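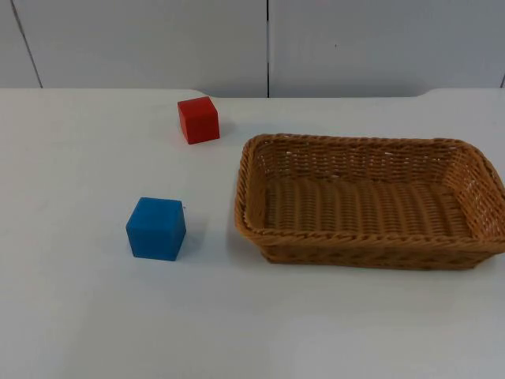 Sosora Developer Forum > Perception and Planning > Basket placement: plan rejected at the rim

Posted by asalgado, April 27, 2026

Our group is evaluating the Canham planner on a two-cube task: red cube and blue cube into the wicker basket. The planner refuses the second placement in 14 of 100 simulated runs and reports a collision with the basket rim. The basket model is a single convex hull. I would appreciate guidance on whether the fault lies in the model or in the approach angle.
Abílio Salgado

Reply by l_marinho

The hull is the fault. A convex hull closes the top of any open container, so the planner sees a solid block. Please split the basket into a floor and four walls and run the set again.
Lurdes Marinho

Reply by wunau_tools

I do not fully agree. If the hull were closed, all 100 runs should fail, including the first placement. I would first examine the segmentation. The weave on the short right wall is open and light passes through it, which often leaves holes in the mask. The right end of the basket also runs out of view, so the fitted length cannot be trusted.

Reply by l_marinho

The first placement may pass because Canham permits contact with the target object during a release. That allowance is set per action. Kindly post the configuration before we discuss masks.

Reply by asalgado

The allowance is set for the red cube only. I have corrected this and divided the basket into five parts. Rejections fell to 9. The rest all concern goals near the right wall.

Reply by wunau_tools

That is consistent with my concern about the fitted length. I recommend entering the basket dimensions by hand and fitting the pose only.

Reply by magalhaes_r

Our site prefers to move the camera until both ends are visible. Dimensions entered by hand are forgotten when the basket is replaced.

Reply by asalgado

Both proposals will be tested. The camera mount requires approval, so the fixed dimensions will be tested first and the camera change is deferred to June.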